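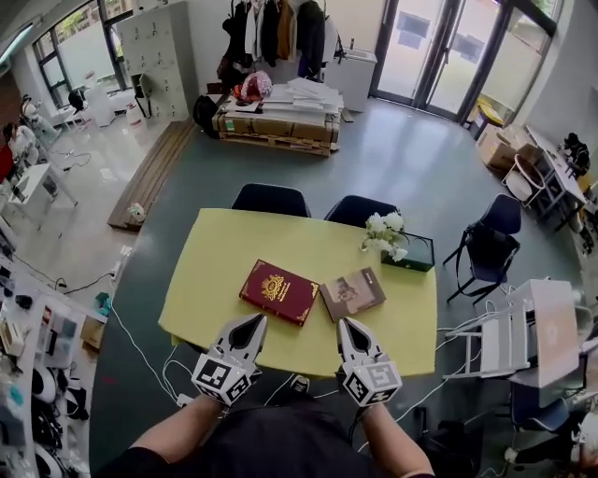 HIST 334: The Book as an Object
Notes for Unit 2, Bindings and Covers
Instructor: Leokadia Kaczmarczyk

Last time we ended with sheets of paper folded into gatherings. Today we get to the part everybody loves, the outside!

Start with a fact that surprises most people the first time they hear it. For a long stretch of printing history, many buyers got their books with no lasting cover at all. You bought the text as folded sheets, or in a plain temporary wrapper, and took it to a binder. Two copies from the same print run could end up looking like strangers, one in full leather with gold on the spine and the other in cheap boards. So when you pick up an old binding, ask who paid for it and what they could afford. The printer may have had no say in it.

Terms you need

Boards: the stiff front and back of the cover. Early ones were often wood, later ones pasteboard.
Spine: the back edge where the gatherings are held together.
Endpapers: the leaves at the front and back that join the text block to the boards. Always look here first. Owners wrote in them, and binders used up scrap paper in them (old letters, spoiled printing, even bits of music).
Blind tooling: a pattern pressed into leather with a heated tool and left uncolored.
Gold tooling: the same idea, but worked through gold leaf so the pattern shines.
Blocking or stamping: a whole design pressed on at once with an engraved plate in a press.

That last one changes everything. A hand finisher built up a border one small tool at a time, and if you look closely you can find the wobbles and the corners that don't quite meet. I love those corners. Once blocking in a press came into wide use in the nineteenth century, a shop could turn out 100 matching covers with the same decoration on every one. Put that together with cloth, which was cheaper than leather and took a stamp very well, and you have the publisher's binding: the book arrives finished, and the cover starts to sell it.

From there it is a short walk to the printed jacket. The first ones were plain wrappers meant to keep the cloth clean, and people threw them out, so early survivors are rare. Later, pictures moved onto the jacket, and in the paperback the picture went right onto the cover itself. Gold borders still turn up on new books, though, often where a publisher wants the volume to feel old or official. Think about why that signal still works on us.

Reading: Sewwandi Wijesinghe, "Who Chose the Cover?", in the course packet. Pay special attention to her section on school prizes.

For next class: choose one hardcover you can handle freely and write a page on its outside only. No plot, no author. Cover material, decoration, spine, endpapers, wear. Chaminda Barua's paper from last year is in the course folder if you want a model; he got a wonderful page out of a worn-out cookbook. The discussion section has 30 seats and is full, so please come to the one you signed up for.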